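Education > Student Robotics > Class Kits

Search products, parts, guides... Go

Zunow Paired Hand-Held Gripper Kit for Classes and Clubs

Posted 9/1/18 by the Hovland Education Desk

The Zunow kit is supplied to schools, after-school clubs and competition teams that teach robot handling through demonstration. Each kit contains 2 hand-held grippers, one for each hand, together with a printed instructor guide and a set of record sheets. Students carry out a household task with the grippers, and the recorded motion is then used in later lessons on planning and control.

The kit was prepared for the Itham Student Project, a one-semester course in which teams collect demonstrations of everyday work with cloth. Folding was chosen as the main task. A garment changes shape each time it is touched, and students must decide where to grip, when to lift and when to let go. Teams may work on a table, a bench or a bed, provided that the surface is wide enough for both arms to move freely.

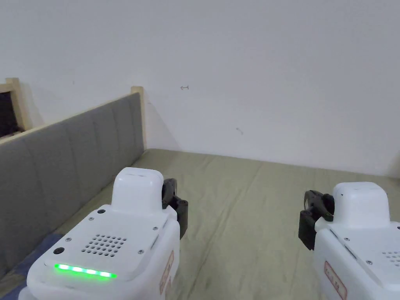
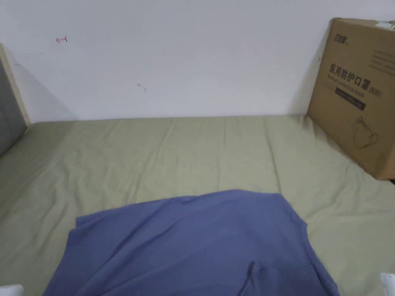
Course work is arranged in 17 lessons. The opening lessons cover safe handling and the correct way to hold the units. Students then practice with a hand towel before they are given a shirt. A team is expected to submit 200 demonstrations by the end of the semester, and each one must begin with the garment laid out again by hand. Instructors should review the first ten with the team before further work is approved.

Demonstrations in which a garment is dropped should be kept and marked as such on the record sheet. They are accepted toward the team total and are used in the lesson on error recovery.

Teams entering the Rarnitz Challenge in April may use the same kit without changes. The challenge is open to students in grades 9 through 12. Each team folds two garments selected by the judges and submits a short written report on its method. Reports are scored separately from the folding round — a team may place in one and not the other. Schools that have already registered for the course do not need to register a second time.

Ordering and Support

Kits are available for purchase or for loan by the semester. Loan requests must be signed by a teacher or club sponsor and should state the number of students taking part. One kit serves a team of up to four. Schools with larger groups are advised to request additional kits — sharing between teams during a lesson is not recommended.

The shared course library holds more than 1000 demonstrations from earlier teams and is open to every enrolled school. Access details are sent to the instructor with the kit. Replacement record sheets may be requested at any time during the semester and are sent without charge.

Garments are not included.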